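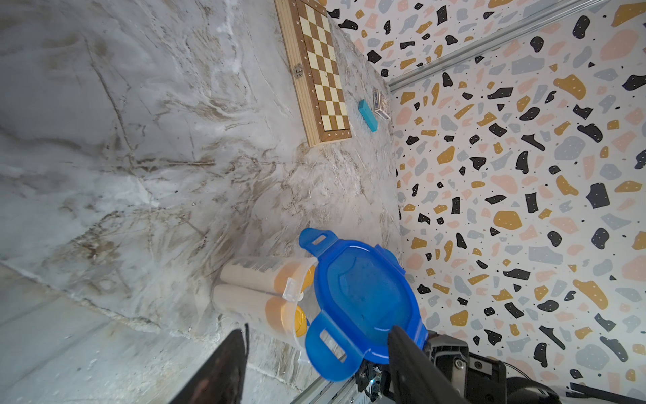
Freshwater mussel surveys on the Skornton River have entered their tenth season, and the program's field director, Gwilym Cadwaladr, spoke with the Yorath Watershed Trust about what the work has shown and where it will go next. Much of the survey depends on ordinary equipment. Mussels are measured on the bank and held for a few minutes in river water, in kitchen food boxes whose lids can be replaced at any grocery store. "We spend our money on divers and on laboratory time," Mr. Cadwaladr said. "The boxes are the cheapest thing we own."

The current survey covers 10 sites between the Pidley dam and the mouth of the river. Crews found 218 live mussels at the uppermost site last summer, compared with 259 when the same gravel bar was first searched. Mr. Cadwaladr cautioned against reading too much into the difference. High water shortened the search by two days, and young mussels bury themselves deeply enough that even an experienced diver will miss them.

"A single low number does not trouble me," he said. "What troubles me is the age of the animals. At Pidley we are looking at a bed of adults. Downstream we find shells of every size, and that is what a healthy bed should look like."

The Trust's fisheries biologist, Eluned Rosser, joined the conversation by telephone from the Walico field station. She explained that mussel larvae must attach to the gills or fins of a fish before they can settle on the riverbed. Where the fish cannot pass, the mussels do not spread. The dam at Pidley has a fish ladder, but Dr. Rosser said that it was designed for strong swimmers and that the small bottom-dwelling species on which several mussels depend have not been recorded above it.

Asked whether removal of the dam was under discussion, Dr. Rosser replied that the Trust had taken no position. "The sediment behind that wall has to be tested first," she said. "If it were released in one season, it could bury the beds we are trying to protect. We would want it sampled along the full length of the pool, and we would want to see the results before anyone drew up a plan."

Sampling is scheduled to begin in April, when the water is usually low enough for a small boat to anchor safely. In the meantime, the Walico station is raising juvenile mussels from larvae collected downstream. Almost 100 of them are expected to be large enough to carry tags by the end of the summer. They will be placed at two sites below the dam, where crews can return to them each year.

Mr. Cadwaladr said that landowners had been generous with access, and he asked that people who fish or wade in the river leave live mussels where they find them. Empty shells may be photographed and reported to the station, with a note of the nearest bridge or landing.

"People often tell us they have never noticed a mussel in the Skornton," he said. "Then they go and look at the gravel, and they call us the same evening."

The site reports for the upper river may be read at the Trust's office in Yorath during regular hours. Reports for the lower sites are still under review.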